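Frequently asked questions: the Flistitum listening nights

What is Flistitum?
It's a small festival of new music that runs through November, and we love it to bits! Six bands, six nights, one stage. Every act plays a full album from start to finish, then comes back out for whatever they feel like playing.

Where does it happen?
All the shows are at the Kutell, the old picture theatre near the harbour. The balcony is open again this year – if you like watching a drummer's hands, that's the spot.

Who's playing?
Khổng open the season with their second record, and we couldn't be happier about it. They sing in Vietnamese and English, often in the same chorus, and the brass section is enormous fun live. Liser close the final night. The other four names go up on the programme page as each one is confirmed.

What time should I arrive?
Doors are at 6 pm and the music starts at 7.30. Support acts are chosen with as much care as the headliners, so come early if you can.

Can I buy a ticket for just one night?
Yes. Single tickets and season passes are both on sale from the box office and online. A season pass gets you into everything and holds your favourite seat until the lights go down.

Is there an age limit?
Under-15s need an adult with them. We have ear defenders in kids' sizes at the cloakroom, free to borrow.

Can I take photos or record the show?
Phone photos are fine, no flash please. Full recordings aren't allowed, but two of the nights will be released as live albums (we've heard the rough mixes from last season and they're glorious).

Will there be vinyl at the merch table?
Loads of it! Khổng are bringing coloured pressings of both albums, and Liser have a live seven-inch made for the tour. Cash and card are both fine.

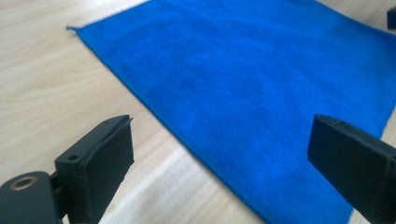
How many people does the theatre hold?
2,523, counting the standing area downstairs. It still feels close, even from the back row.

Is the venue accessible?
The stalls, bar and toilets are all step-free. Companion seats are free of charge – choose "access booking" at checkout or ring the box office.

What if I can't make it?
You can return a ticket for a full refund up to the day before the show. After that, you're welcome to pass it on to a friend.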